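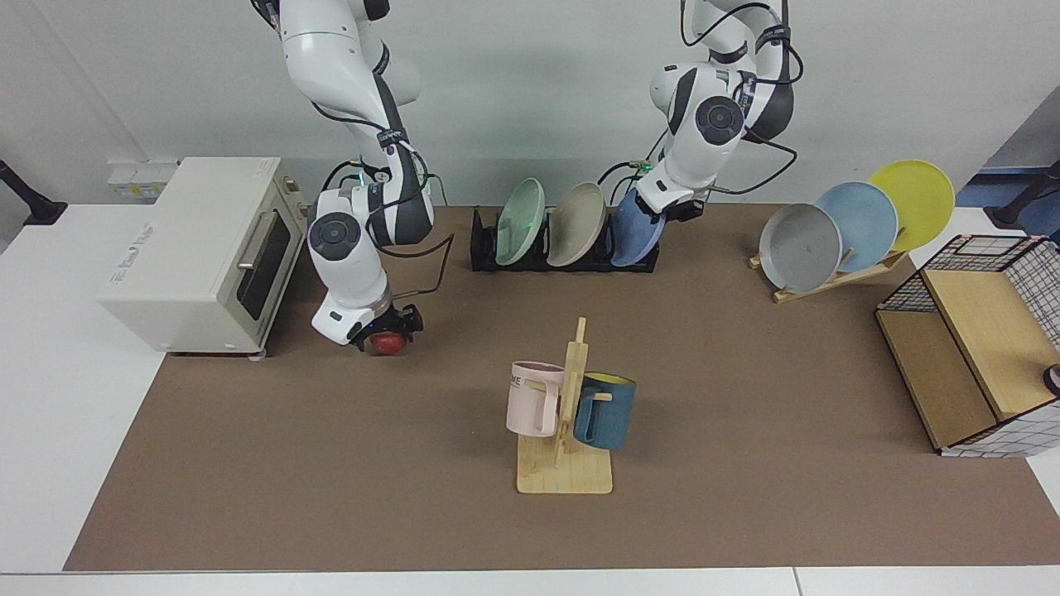
Détecteur extérieur : la lampe s'allume en plein jour
Forum Éclairage > Jardin et façade

molesora
Bonjour à tous. J'ai posé une applique à détecteur Dumberg au-dessus du garage. Elle s'allume à midi, s'éteint à la nuit tombée et salue le chat du voisin. J'ai tourné la molette « lux » dans les deux sens, sans effet. Une idée ?

Zulu67
Tu as inversé la phase et le retour lampe. Classique.

femi_a
Pas d'accord avec Zulu67. Si elle réagit au chat, le détecteur est bien alimenté. Regarde plutôt s'il est resté en mode test. Chez Dumberg, il faut couper au tableau, attendre 40 secondes et remettre.

Zulu67
Le mode test, c'est ce que répond le SAV quand il veut aller déjeuner.

femi_a
Et « câblage inversé », c'est ce que répond Zulu67 sur plus de 157 sujets.

Ludivine V.
Messieurs. Molesora, elle est à quelle hauteur, ton applique ? Et il y a un autre point lumineux en face ?

molesora
2,20 m. En face, le projecteur Ivden du voisin, de quoi faire atterrir un avion. Mode test vérifié : il y était. Maintenant elle ne s'allume plus le jour, mais la nuit non plus.

Ludivine V.
Alors ta cellule se croit en plein soleil. Un bout d'adhésif noir sur le côté de la cellule, côté voisin, et tu refais l'essai ce soir. Courant coupé pour le coller, hein.

Zulu67
Ou tu vérifies le câblage.

molesora
Adhésif posé, je vous dis demain. Le chat est prévenu.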